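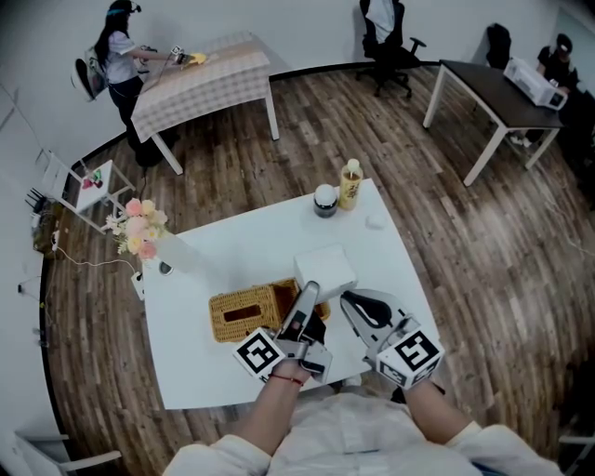
教机器人收拾桌子,一定得先有机器人吗?

先有人手就够了,机器人可以晚点到场,前提是手里那只夹爪跟机器人将来用的那只长得差不多。

Plumgate 的人管这套做法叫“先手后臂”。名字土,好记。人坐在桌前,两只手各握一个夹爪,夹、放、推、转,录下来,拿去训练策略。机械臂在最后一步才出现。

跟 Tormod Bakke 约了三次才约上。他在 Plumgate 管方法这一块,说话快,边说边翻表格。电话里背景音很吵,有几句没听清,后来靠邮件补的。

“遥操作太慢。”他第一句就这么说。操作员隔着一套手柄去指挥机械臂,夹一个纸盒要试好几回,一上午下来没几条能用。改成手持夹爪之后,人的手感基本保留了,快就快在这里。

夹爪底座上装着白色方块,印黑色图案,就是视觉标记。算法认图案,反推夹爪的位置和朝向。老办法了,便宜,也稳。Dalen 那边的团队试过不用标记,全靠视觉特征硬算,桌面一干净就飘,白桌子尤其糟。后来老老实实把方块装了回去。

再说桌上的东西。白纸盒,藤编纸巾盒,带盖的小玻璃瓶,黄标签的瓶子,还有花,插在玻璃瓶里,瓶子横着。都是家里常见的。Bakke 的要求是软硬都要有,反光的要有,互相挡住的也要有。纸盒挡着藤盒的一角,这种遮挡正是模型最容易翻车的地方。

数据量不算大。这一轮一共 3,191 条双手演示,22 个人录的,每条最长 30 秒,超了就切。任务五类:摆正、移位、归拢、递手、让路。最后一类比较少见,意思是一只手把东西挪开,好让另一只手够到后面的目标。单臂做不了,双臂也常打架。

结果呢。有好有坏。

摆正和移位,迁移到真机上基本没掉。归拢掉了一点。递手掉得多,原因团队内部还在吵,一派说是两只夹爪的相对位姿误差叠在了一块,另一派说是人手太灵活,手腕随便一拧,机械臂的关节根本到不了。Bakke 偏向第二种。他把超出关节范围的片段筛掉,重新训,递手回来了不少,但还是不如前两类。

“我们删掉的恰恰是人做得最漂亮的那些动作。”邮件里的原话。看得出来有点心疼。

让路这一类最有意思。模型学会了先挪前面的盒子,可有时候后面什么目标都没有,它也挪。习惯成自然。团队给每条演示补了一句文字说明,写清楚为什么要挪,情况好转,没根治。

九月份他们把这套流程搬到了 Bilumia 的场地,换桌子、换灯光、换人,模型没动。成绩下来一截,主要栽在灯上,顶灯一亮,方块上的黑白边就糊。换成哑光纸重打了一遍标记,回来大半。这种事论文里一般就一行字,现场折腾了五天。

还有个老问题,视角。录的时候相机戴在头上,人会低头,会偏头,会去看下一个要拿的东西。机器人的头不这么动。Gevus 的做法是把头部运动也当成动作来学,让机器人自己决定看哪儿;Plumgate 嫌麻烦,只做了稳像和裁切。两家谁对,现在没定论。Bakke 承认,画面里手伸出视野的时候,自家的模型基本靠猜。

成本这块他不肯给总数,只说夹爪坏了自己打印换件,当天就能接着录。真正贵的是人的时间,录一条容易,检查一条难。标记被手臂挡住几帧,轨迹就断,得有人逐条看过,能补的补,补不了的扔。现在检查的人比录的人还忙,自动筛查写了两版,都漏。第二版漏得少些,可是误杀多,把好的也扔了,扔完还得再捡回来,等于白干。

代码放不放?放,先放标定和筛查的部份,演示数据要等每个参与者签完字。时间没说死。

下一步打算加布料。毛巾、衣服、桌布,夹爪抓起来形状全变,眼下这套标签体系描述不了。Bakke 发来的计划表上,布料那一栏目前只填了任务名,负责人还空着。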